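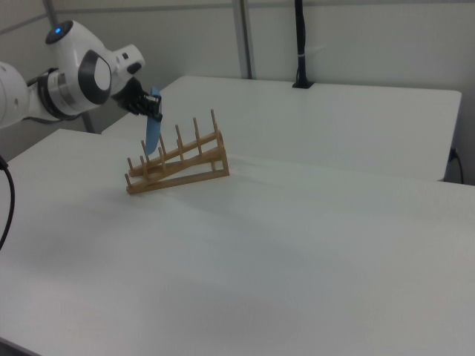 Lesezeit: 4 Minuten

Trellia Tellerständer aus Holz

Ein Abtropfgestell für Teller, die nach dem Spülen stehend trocknen sollen. Der Trellia ist klein genug, um neben dem Becken zu bleiben, und leicht genug, um nach dem Abtrocknen mit einer Hand in den Schrank gestellt zu werden. Er hat keine Schublade, keinen Besteckkorb und keine Tropfschale. Wer nur Teller und flache Schalen abstellt, kommt ohne das alles aus.

Das Holz ist hell und naturfarben. Maserung und Farbton fallen von Stück zu Stück verschieden aus, manche Leisten haben dunklere Streifen, andere sind fast gleichmäßig. Wir sortieren danach nicht und können bei der Bestellung auch keine Wünsche zur Färbung annehmen.

Die Teller stehen zwischen runden Holzstäben und berühren sich nicht. Luft kommt an Vorder- und Rückseite, das Wasser läuft nach unten ab. Da keine Schale dazugehört, gehört der Ständer auf die Abtropffläche der Spüle oder auf ein gefaltetes Tuch. Auf unbehandelten Arbeitsplatten bitte immer etwas unterlegen.

Geschirr für den Ständer

Viele Kunden fragen, ob auch Schalen hineinpassen. Es kommt auf die Höhe an. Tiefe Müslischalen brauchen zu viel Platz und kippen nach vorn, sobald der Ständer nur auf einer Seite beladen ist. Suppenteller gehen, wenn zwischen zwei Tellern ein Platz frei bleibt. 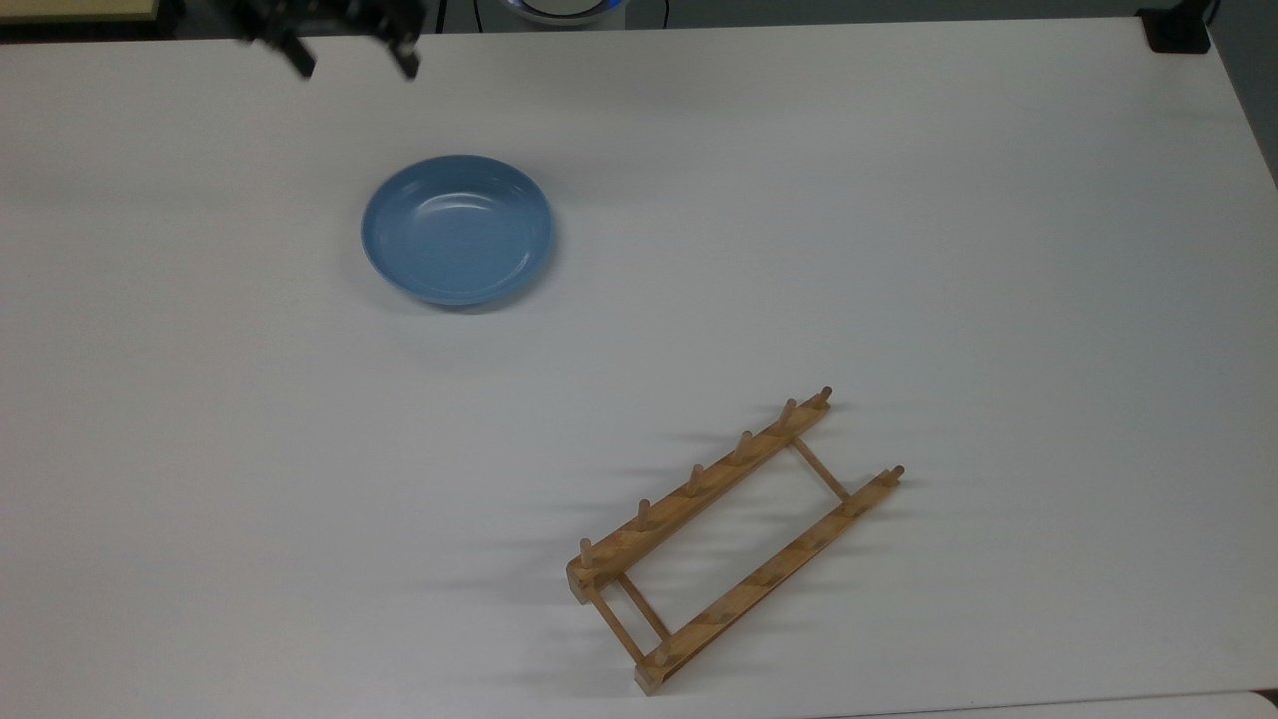 Für flache Schalen empfehlen wir, sie an den Rand des Gestells zu setzen und die Teller daneben aufzureihen. Eine Schale mit breitem Rand lässt sich gut greifen und schräg einstellen. Die flache, runde Schale in mattem Himmelblau ist so geformt: Der Rand ist breit und hebt sich als etwas dunkleres Band ab, innen sind feine Rillen zu erkennen. Bei solchen Stücken sollte die Öffnung leicht nach unten zeigen, damit kein Wasser in der Mulde stehen bleibt. Läuft es nicht ab, die Schale einfach umgedreht auf ein Tuch legen.

Schwere Servierplatten, gusseiserne Pfannen und Schneidebretter gehören nicht in den Ständer. Auch Gläser haben zwischen den Stäben keinen Halt. Für Gläser und Besteck führen wir unter dem Namen Nonwood eine eigene Reihe aus Metall, die sich danebenstellen lässt.

Beladen und Ausräumen

Den Teller am oberen Rand fassen und senkrecht von oben einsetzen. Er soll unten aufliegen und sich dann an die Stäbe lehnen. Bei voller Beladung zuerst die großen Teller einstellen, die kleinen nach vorn. Beim Ausräumen geht es umgekehrt – sonst stößt man mit dem Handrücken an die vordere Reihe.

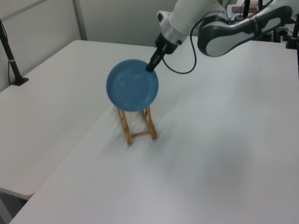

Tellerständer Trellia mit blauem Teller

Pflege

Vor dem ersten Gebrauch mit einem feuchten Tuch abwischen und trocknen lassen. Das Gestell darf nass werden, soll aber nicht im Wasser liegen. Nicht in die Spülmaschine geben, nicht zum Trocknen auf die Heizung stellen. Einmal in der Woche den Ständer umdrehen und die Unterseite abwischen, dort setzt sich am ehesten Kalk ab.

Fühlt sich das Holz nach einigen Monaten rau an, hilft ein feines Schleifpapier mit Körnung 400. Immer in Richtung der Maserung arbeiten, den Staub abnehmen und dünn mit einem lebensmittelechten Öl einreiben. Über Nacht stehen lassen. Leinöl geht auch, braucht aber länger und dunkelt das helle Holz nach.

Kleine Risse an den Stirnseiten entstehen durch den Wechsel von nass und trocken. Sie beeinträchtigen den Gebrauch nicht und sind kein Grund zur Reklamation. Ein lockerer Stab dagegen schon. Bitte nicht selbst leimen, sondern uns schreiben.

Lieferung und Service

Artikelnummer: 339
Lieferumfang: ein Tellerständer, montiert, ohne Geschirr
Verpackung: Karton, ohne Kunststoff
Garantie: 2 Jahre auf alle Verbindungen
Bestellungen bis 13 Uhr gehen am selben Werktag in den Versand.

Im August ist die Werkstatt geschlossen. Lagerware verschicken wir in dieser Zeit weiter, Reparaturen bleiben bis September liegen.

Wer den Ständer vorher in die Hand nehmen möchte, findet ihn im Laden von Rosales, im Regal mit den Spülbürsten. Dort steht auch ein älteres Stück, das seit Jahren in der Teeküche benutzt wird und deutlich nachgedunkelt ist.

Hersteller ist Flivonham. Fragen zu Ersatzstäben, Reparaturen und größeren Mengen für Küchen und Pensionen beantwortet Rami Ghanem. Bei Reparaturen bitte die Artikelnummer nennen und ein Foto der schadhaften Stelle mitschicken.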